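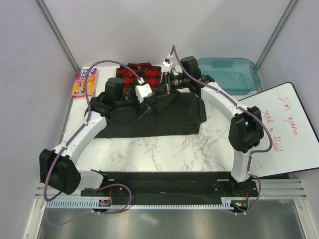
SPEAKER NOTES: House rules for cells with two arms
Flostcombe, Thursday, after lunch (expect sleepers)

Slide 1. Title
Say hello. Say the talk is about rules, then wait for the people who thought it was about something else to leave.

Slide 2. Where the rules came from
At Flendberg we began with a binder of 200 pages. It was thorough and it lived on a shelf. We now work from one sheet with eight rules on it. The binder still exists and props the door open very well.

Slide 3. Cables
Rule one. Clip the cable along the arm and leave a proper loop at the wrist. Too tight and it pulls out of the plug. Too long and it joins in with the job. Move every joint to its limit by hand, power off, before you sign the sheet. Yes, every joint. I have heard the case for "most of them" and I made it myself for years.

Slide 4. Shared space
Two arms on one plate can reach each other, and they will. Decide which one gives way and write it down. Charvát call this a priority table; ours is a strip of tape with L on it. Both pass.
(If asked about software zones: use them, then test them slowly with something soft between the grippers.)

Slide 5. What goes on the table
Cloth is harder than it looks. A dark shirt with a dark gripper over it makes for poor pictures from a wrist camera, so check the view before the run. Log every item, including the ones at the back that you have stopped noticing. Books count. So do tubs. So does whatever somebody wrote on the whiteboard.

Slide 6. Stopping
Press the stop at the start of each shift and watch what the arms do. Ours sagged some 30 millimetres, which was news to us and to the tub underneath. Write down your own figure.

Slide 7. The Maseteck audit
400 entries in the log, nearly all reading "OK". Pause here. Ask what OK means. Let it get uncomfortable.
We changed the box to "What did you check?" Entries got shorter and much ruder, and we could use them.

Slide 8. Questions
Repeat each one for the back row. The sheet is by the coffee. Please leave the tape.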